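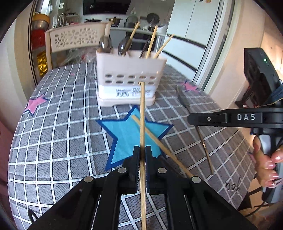
Stick and tablecloth, gray grid with white lines.

From: Lok-yiu Lai
Date: Jun 17, 2020
Subject: Re: [reed-organ] Uneven wind on the Genier, upper octave slow

> The Genier has been back on its feed bellows for two weeks. Static pressure
> is fine with one stop drawn. With three or more drawn it sags, and the top
> octave of the Moges rank speaks late. I have re-leathered the reservoir
> and the hinge strips look sound. Before I pull the chest again, could
> this be the trunk and not the reservoir? The builder's sheet gives 40 mm
> at the chest and I have never seen that number with the full organ on.
> Also, is the tremulant supposed to be upstream of the chest valve?

Two separate faults, I think. Taking them in order.

1. Sag under load. Put the manometer on the chest, not on the reservoir. Draw one stop, hold a single note and write the figure down. Then draw everything and hold a ten-note chord. If the reservoir stays put while the chest drops, the restriction is between them and new leather will not help. On mine the reservoir held at 40 and the chest read 35 with everything drawn. The cause was the trunk elbow, where someone had packed felt around a loose joint and a good part of the felt had moved inside. After I cleared it and glued a paper gasket over the joint, the chest read 39 under the same chord. I stopped there.

If both drop together, look at the reservoir springs and the feeder valves. The feeder flaps on these instruments were a single thickness of leather and they curl. A curled flap passes air back on the return stroke, and you will hear it as a soft double beat from under the pedals if the room is quiet.

2. Slow top octave. Low pressure makes this worse but does not explain it by itself. Check the reed tongues for curve first. The small ones want very little, and a tongue that has been cleaned with a stiff brush is often flat at the tip.
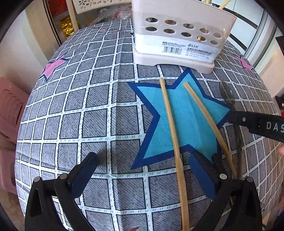
Slide each reed out with the proper hook, keep them in order in a marked tray, and sight along the tongue against a lamp. Compare a slow one with a neighbor that speaks properly. If they look the same, leave the curve alone and check the fit of the cell. A reed that is loose in its groove leaks around the frame and will be late no matter what you do to the tongue.

The number stamped on your top C should be 1235 if the set is original. If it is anything else, it is probably a Dorkomport replacement. Those were cut slightly thick and most of them need scraping near the root before they will keep up. Go slowly, and expect the pitch to drop as you do it.

3. Tremulant. Upstream, yes, on every Genier I have opened. Neltar moved it to the far end of the chest when they rebuilt a batch for schools, so if yours went through their shop the layout will not match the drawing. Look for a blanked hole in the trunk about a hand's width from the chest. If there is one, that is where it used to be.

I would do the manometer test before anything else. It takes ten minutes and the chest stays screwed down. Please post both readings, with one stop and with all of them, and say whether you were pumping by foot or using a blower. My figures are with a blower and they will not compare well with foot wind.

The scan of the reed scale sheet is still on my list. I will not get to it before August.

Lok-yiu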